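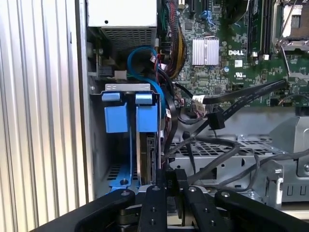 Can a councillor who quits her party mid-term keep her seat on Floscombe council? Ours left on 12 February 2021 with 14 others cheering her on and I'm hooked on local politics now! I'm reading the minutes on my phone while the Dell desktop has its case open, so sorry for typos.
Liler

Yes, she keeps it! Voters elect the person – the party label is extra. She may lose her committee spots, though. Great to see someone new following this stuff.
Damian Czerwiński

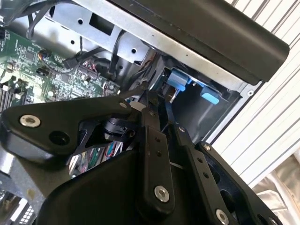

Inside the open desktop case, drive bay end

Pretty sure there has to be a by-election if 300 people sign something? Check with the clerk.
Malinowski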